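Home | Products | Test Notes | Interviews | Contact

Comparing end effectors at Womgate
06/02/2022

Womgate's test lead had two hands on the bench list this spring: the Cullisero parallel gripper and the Skostent five-finger hand. Both ran on the same arm, with the same Somogyi controller.

"We fixed the task first," the lead said. "One plate, one rack, one sink. The controller gains stayed put for the whole comparison."

The gripper went first, with 203 trials in March. The hand followed with 144. Plate pickup from the rack was the scored step.

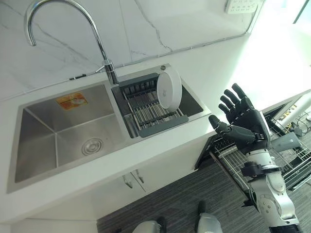

"The gripper wants a clean approach angle. If the wrist is off, it hits a rod. The hand tolerates more error, but you pay for that in calibration."

Thumb calibration took 2 passes per session. Cable routing at the wrist was the other cost, and the lead would like a shorter harness.

On cameras, the answer was brief. "Head view only. Polished steel gives us bad depth, so we plan from the plate rim."

Controller logs from all trials, plus setup runs, come to 327 files. Womgate has not picked a winner. Force limits are next on the schedule, starting with the hand.

We use cookies to improve your visit. Accept | Settings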